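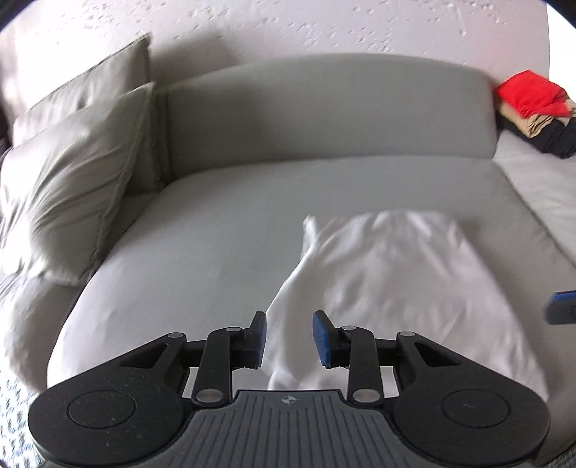 4.2 Keeping the handheld pair in working order

Most of what we learned about the handheld pair we learned after it had been built, and we would like to give that part of the work the room it usually doesn't get in a paper. The folding trials were done with two handheld grippers, one for each hand, and each has its own camera looking forward over the jaws. We call the pair Flondlow, after the name on the first parts box, and the name stuck even though the box is long gone. The design of the linkage is covered in Section 3. What follows is an account of how we set the pair up at the beginning of a session, how we cared for it between sessions, and what we did when something wore out.

A session started at the workbench with the power off. Kobe Verhoeven, who put together both units, wrote the first version of the checklist in March, and it was a single page that began with the pivots. He would hold the body in one hand and open and close the jaws slowly with the other, feeling for any spot where the motion dragged. A linkage of this kind is quite forgiving when it is a little dirty, and for that reason it is easy to ignore until it gets bad. If the motion felt even from fully open to fully closed, the unit went on to the camera check. If it didn't, the pivot caps came off, the pins were wiped with a lint-free cloth, and a very small amount of dry lubricant was put back. We tried a light oil early on and gave it up within a week, as it found its way onto the finger pads and from there onto the laundry, including a pillowcase that belonged to Siiri Jääskeläinen and that she was very gracious about.

The finger pads needed the most attention of anything on the gripper. Their job is to hold a single layer of thin cloth without marking it, and smooth fabrics are by far the hardest. Figure 2 shows the sort of material we mean: a white cloth with a slight gloss, spread over the seat of a sofa, with a bunched fold lying between the open jaws. The blue pads sit on the inner faces of the fingers, and the right one can be seen more clearly than the left, which the camera views nearly edge-on. We kept this difference between the two sides in mind whenever we looked at pad wear in the recordings. A worn edge that stands out on one finger can be very hard to see on the other, so the pads were always inspected by eye, under the bench lamp, and never signed off from video alone.

Cleaning the pads was simple once we stopped trying to be clever about it. Warm water with a drop of dish soap, a soft toothbrush, a rinse, and then a long rest on a paper towel. Alcohol wipes are quicker, and A-yeong So used them for the first group of sessions, but she noticed the pads had started to feel glassy at the tips and that satin and other slick weaves were sliding out more often. We replaced that set and went back to soap. In the final schedule the pads were washed after every 19 recordings and changed after every second wash, whether they looked tired or not. A new pad is pressed on from the tip backward, and we leave the jaws gently closed on a folded strip of felt overnight so that the adhesive sets with the two faces parallel.

Fitting the pads squarely matters more than we expected at first. When one is seated a little high, the fingertips still meet, and everything seems fine on a towel or a sweatshirt, but a thin cloth is pinched along a line instead of across the whole pad and it swings as soon as it is lifted. Ifeanyi Effiong suggested closing the jaws on a slip of carbon paper and looking at the print it leaves. We have used his test ever since, and the prints are kept in a ring binder beside the bench, which has turned out to be a better record of the grippers' health than our spreadsheet.

The camera check came next. The lens is wide, and in our recordings the far corners of the view go dark, which we accepted in return for seeing both fingers and a good stretch of the furniture beyond them. The mount is held by 2 screws, and these do work loose. Before each session we laid the gripper in a printed cradle, pointed it at a checkerboard on the wall, and compared the position of the body plate with a saved reference. The front edge of the plate is straight and the small round emblem sits close to it, so together they make a convenient landmark. A shift of more than 21 pixels meant that the mount had to be tightened and the calibration repeated. Smaller shifts were logged and left alone.

Because people's homes are full of lint, the housings gathered dust no matter how careful we were. Pale specks on the rounded black covers did no harm and we mostly let them be. Lint inside the linkage was another matter. The openings in the arms on each side make it possible to reach in with a soft brush without taking the covers off, and this was done at the end of each visit, before the units were packed. We would encourage anyone building something similar to leave such openings generous.

When both grippers are in use they come close together, and one often shows up at the side of the other's view, as the blue-edged finger does at the right of Figure 2. Now and then the fingers knock. Over the 37 sessions in the Namham set we repaired one bent link, on the left-hand unit, after it was dropped in a hallway. Toivo Koskela straightened it well enough to finish the visit and then cut a new one that evening. The replacement was slightly stiffer at its upper pivot for the next several sessions, and we mark those recordings in the released data so that readers can leave them out if they wish.

Spare links, pins, caps, and a full set of pads now travel with the pair in a padded case, together with the felt strips and a small screwdriver tied to the lid with string. The string was added after the second lost screwdriver. The current checklist, which has grown to cover the cradle and the carbon paper test, is reproduced in Appendix B.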